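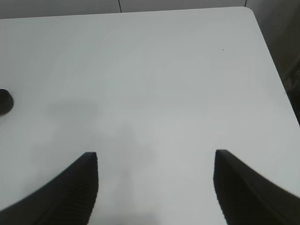
Matte white table: was this a mistake

Home Workshop & Desks > Surfaces and Finishes
29 replies, page 1 of 2

underlay_ned
Joined in November
Posts: 33

Got rid of the old oak veneer thing and bought a Trelby top in matte white. No grain, no pattern, no edge detail. My sister asked when the rest of it was arriving.

I love it between 10 in the morning and lunch. After that every mug leaves a ring, my sleeves leave a gray smear where my forearms rest, and I've started wiping it down before I sit, which I never did for the oak in nine years. Before I spend more money being wrong: is there a cleaner or a coating that helps, or do I just accept that I own a very large plate?

Please don't say desk mat. I know about desk mats.

gravelpit
Posts: 2

Desk mat.

marmalade_tax
Posts: 132

Ignore him, he's like this in the flooring section too.

I've had a white matte top for three winters. The sleeve smear is mostly dye and skin oil. Warm water, one drop of dish soap, microfiber cloth, then a second cloth with plain water. The second cloth is the bit people skip. Soap film on a matte surface grabs dirt like it's being paid to, so if you've been going at it with spray cleaner every day you may be building the problem yourself.

Also stop wearing navy sweatshirts. I lost a whole month to that.

underlay_ned

I have been going at it with spray cleaner every day.

The sweatshirt is navy.

tworoomflat
Posts: 33

Going to disagree with the water and soap crowd. I used that on a Batov top and it did nothing for the shiny patches, which is the real disease with matte. You get polished spots where your wrists go. Once they're there they aren't dirt, they're wear, and you can scrub until Saturday. Melamine sponge makes it worse. Ask me how I know, or don't, there's a patch the size of a dinner plate in front of my keyboard and it tells the story by itself.

marmalade_tax

Nobody mentioned melamine sponges until you did. Mine has no shiny patches after three winters of dish soap, so I'd suggest the sponge is your suspect.

tworoomflat

The shine came first, then the sponge. I have my timeline straight, thank you.

pell_mell_pine
Posts: 29

Question for the OP that might matter more than the cleaner: where's your light? I had a white top that I was convinced was stained. Big gray smudge in the middle, fuzzy edges, came back every evening. I cleaned it, I bleached a corner as a test, I wrote the seller a fairly cold email.

It was the shadow of my lamp arm. The lamp was hanging off a shelf behind me and every other lamp in the room was softening it until it looked like something spilled. On oak you'd never see it. On plain white you get to see every soft shadow you own.

The seller was very gracious about the email.

underlay_ned

I was ready to laugh at this and then I went and moved my lamp. One of the marks moved with it.

The mug rings stayed where they were, so I'm only half an idiot.

gravelpit

How big is the half

oddleg
Posts: 132

Nobody has asked what the surface is. Laminate, lacquer and painted MDF are all sold as "matte white" and they want different treatment. Lacquer hates anything with alcohol in it. Painted MDF hates a wet edge, so keep the water away from the cable hole. Laminate will put up with nearly anything short of a hot pan. What did the paperwork say?

underlay_ned

The paperwork says "Surface: matte." There's a drawing of a cloth with a smile on it.

oddleg

Then treat it as lacquer until proven otherwise. No alcohol, no vinegar, no citrus sprays. Try anything new on the underside first.

stapler_amnesty
Posts: 33

Minority view: sell it. I went white, gave it two years, went back to wood. White is fine for a table you do one thing at and then clear. If you're a person who leaves things out, it turns every pen into an exhibit. I now have a Gounder in walnut, and there could be a full breakfast on it for all I'd notice.

marmalade_tax

That is the least persuasive case for walnut I've ever read.

stapler_amnesty

And yet I sleep well.

tworoomflat

For what it's worth, I do like the clear white top for sorting small parts. You drop a screw and there it is. On my old carpet-colored desk they went in and were never seen again. So I wouldn't sell. I'd just put up with the wrists.

underlay_ned

Update. Did the two-cloth thing with plain dish soap. Sleeve smears are gone, and mug rings are gone except one near the back that I've decided was coffee with ambitions. Found one shiny patch by the mouse, so tworoomflat gets partial credit, and I have never owned a melamine sponge, so marmalade_tax can take that up with them directly.

I ordered two cork coasters from Prenditz and a gray sweatshirt.

marmalade_tax

Light gray or dark gray?

underlay_ned

Dark.

marmalade_tax

Oh dear.

gravelpit

Desk mat.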